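4 January 2021
Notebook, Visden tabletop clearing. Perception and segmentation of the recorded episodes.

First day after the break. I restarted the logging machine and checked that the December recordings are all readable. They are, except that two of them had the wrong calibration file attached. I have corrected the path in the config and did not touch the recordings themselves.

The goal for this week is the same as before: the policy should decide by itself which object to take next and when the fingers must begin to close. At the moment the second part is worse than the first. Fidano (our name for the grasp planner, for those who join later) still receives its object masks from the old model, and the old model was trained on plain tables. On the patterned cloth it makes many small false masks, mostly where the stripes have strong edges. It also cuts the shiny wrappers into pieces, because a highlight looks to it like a border.

What I changed today:

I moved the mask merging before the tracking and not after it. Two masks with similar depth and a shared edge are now joined first, and only then get an identity. It costs 7 ms more for each image, which we can afford.

I also wrote a small check for the opening of the fingers. Until now the state "open" came only from the command. Now it comes from the blue pads in the image as well, and when the two sources disagree, the episode gets a flag and I look at it by hand. I used the view with both pads wide apart and nothing between them as the reference for "open", and the mask of the background cloth between the pads is now ignored by the grasp detector.
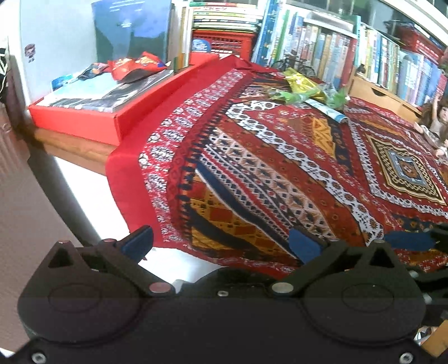 Rekha Rawat: I would not take the reference from a single view. The pads change their apparent color when the hand comes near something shiny, and then your check will say "disagree" all the time. Take the angle of the pads as well, it is more stable than the color.

I think she is right. I had only a color threshold. I added the angle as a second condition and ran the check again over 200 images. With color only there were 28 flags, with both conditions there are 2. I opened both of them. In one the image is blurred, in the other the second gripper covers part of the pad. Neither is a mistake in the state, so I leave them flagged and go on.

The second gripper is a separate problem. Its mask enters from the side and the tracker gives it an object identity, then Fidano tries to plan a grasp on it. For now I mask it with the projected hand model from Narneck. The projection is a little too small at the finger tips, so I made it wider by a fixed margin. I do not like the fixed margin, but it is enough for the next run.

In the afternoon I looked at the close-range part. Thin and curved things are the difficult ones. The piece of peel is a good case: when it stands tilted between the fingertips, the cream inner side is easy to segment, but the orange-brown rim is very thin and the model likes to give it away to the stick-like thing behind. The mask then becomes longer than the peel, and the computed center moves away from where it should be. I labeled this by hand, with rim and inner side as one object and the stick as another one. The white packet and the green wrapper that lies partly over it also got separate labels, so that the overlap is learned in the correct order.
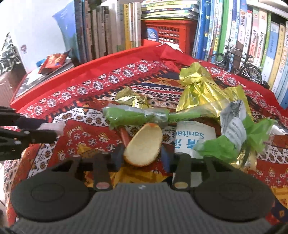 Open points

Contact label. From one image I cannot decide if the fingertips touch the peel or are only near it. In the annotation tool (Awasthi) there are only "holding" and "not holding". I asked for a third value, "uncertain", and until it exists I write it in the comment field with the prefix unc_.

Gold foil. The depth on it has holes. Filling them from the neighbors makes the foil flat, and then the planner comes in too low. Try to keep the holes as unknown and let the planner stay above them.

Config. The merging threshold is still written directly in the code. Move it to the yaml before somebody else runs this.

Retraining starts tonight with the new labels, old learning rate, same seed as in December. Output goes to the folder visden_merge_first.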